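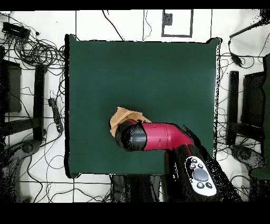

*Red arm over the green cloth, with the gripper down at a crumpled tan item.*

Search this repository Go

# Brarker Tabletop Set: data card and house rules

Welcome, and thank you for reading the card before downloading anything! The set holds 3595 episodes of single-arm tabletop handling, recorded at the Flomimia workshop in Azevedo. Most of what follows is about the rules we keep while recording, which people ask us for more often than the data itself, so I have written them out at some length.

## Before an episode

- Pull the cloth reasonably flat. A fold or two at the edge is fine – we don't iron.
- Walk the floor and look at every cable you might step on. Coils stay off the tabletop, and so do power strips.
- Say "arm live" out loud and wait for an answer if anyone else is in the room.
- One operator per arm. If you swap, end the episode first and put the new operator code in `meta.json`.

## During

Hands stay off the table while the arm is powered, even when the item has slid somewhere silly and you could nudge it back in a second. We know how tempting that is. End the episode, mark it `reset`, move the item and begin again.

Soft and creased things (paper, card, cloth) are recorded at the slow speed setting. Please don't trim the fumbles out of these. A missed grasp gets `outcome: miss` and stays in the set like any other, and people training on the data have told us they're glad of it.

## Image quality

The head view has speckle in places, mostly along edges and on dark parts such as the gripper. We leave it as recorded. If you denoise, please do it in your own copy and say so when you publish.

## Labels

Every episode is labeled by 2 people working separately. Where they disagree, a third person decides and both original labels are kept in `labels_raw/`. Version 6 of the label sheet is the current one; files from before February still use the older names, and `rename.py` will bring them across.

## Known gaps

There are 11 episodes with no gripper log. They are listed in `missing.txt` and left out of the Rakov split.

Questions and corrections are very welcome, small ones included. Write to Troels Briem through the issues page.

Last revised November 2025

This site uses cookies to remember your settings. Accept Manage choices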